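How Does a Robot Know Where the Toast Goes? 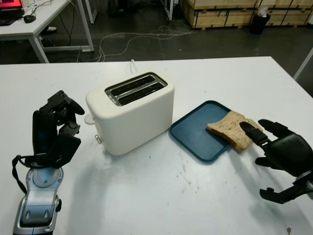

One finger on the bread, and the toaster waiting on the other side of the tray.

I write software for robots, and when I tell people that, they usually ask if my robots can fly or fight. Mine make toast. Or they try to! It's a much harder job than it sounds, and I'll tell you why.

Think about the last time you made toast. You probably did it half asleep, chatting to someone, and you didn't have to think about your thumb at all. A robot has to have every bit of that worked out by its software, which is the set of instructions running on its computer. Ours is called Bruda, and I like to think of it as three helpers passing notes to each other.

The first helper is the looker. It gets pictures from a camera, but a picture is only a huge grid of coloured dots to a computer. The looker has to decide which dots are bread, which are tray and which are table. White toaster on a white table? That's tricky, because the edges are hard to find. Bread on a dark teal tray is much kinder.

The grown-up word for this is perception.

The second helper is the planner. It knows where the bread is and where the slots are, and it has to find a path for the hand between the two. It might try out 400 paths inside the computer before the arm moves at all. Most of them are rubbish. Some go straight through the toaster - fine in a computer, very bad in a kitchen.

The third helper is the controller, and this is the one I work on. It tells each finger joint how far to bend and how hard to push, then checks and puts things right, 80 times in a single second. Push too softly and the slice slides out. Push too hard and you've got a squashed slice with a finger hole in it (I have seen a LOT of those).

Try being the robot

You need a friend, a slice of bread and a plate. Shut your eyes. Your friend is the looker and can only say things like "left a bit" or "down a bit". You are the controller. Can you pick up the bread without squashing it? Now swap. My best go took 25 instructions, and I dropped it at the end.

Next on my list is a bread roll. Rolls are round, they wobble, and Bruda is not looking forward to it.

Stikmont Robot Pages for Kids | Contact us | © Stikmont | Back to top
818 likes · 25 comments · Share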